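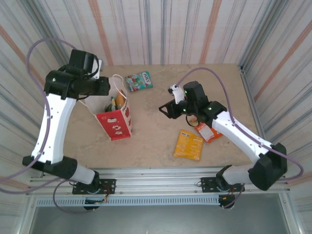 # The Skulura two-arm bench kit: what I'd buy, and what I'd leave for later

I get asked about this kit more than anything else on the Grullanstead equipment page, so let me just lay it all out. The Skulura comes as a pair of arms that bolt to one aluminum rail, and the price is $3,343 for the pair with the rail included. Shipping is extra (sorry!) and the table is yours to find.

My favorite thing about it is the rail. You can loosen a base, slide it over and tighten it again, so if you're packing gift bags this month and something wider in July, you don't need a new setup. Snack packets and candy are a great first job, by the way – cheap, all different shapes, and you can eat the budget afterward.

**What to plan for**

- Arms and rail: $3,343
- Spare gripper fingers: $23 a set, and please get two sets
- Verel striped backdrop panels: $63 each, if you want the back and sides closed in
- Everything else (table, power strip, clamps, the things you forgot): I'd set aside $1,000

Joar Öberg wrote to ask if he could start with one arm and add the second later. You can! The rail takes either. But a paper bag likes to slide around when only one gripper is pushing at it, and I went back for my second arm pretty fast.

Measure your table before you order. The rail goes along the front edge, and the electronics hang below it, so leave yourself some knee room and somewhere for the cables to loop without getting pinched. I tie mine loosely along the long links and check them whenever I move a base.

Lead time is three weeks. Write to Catarina Barros for a quote, and tell her how deep your table is.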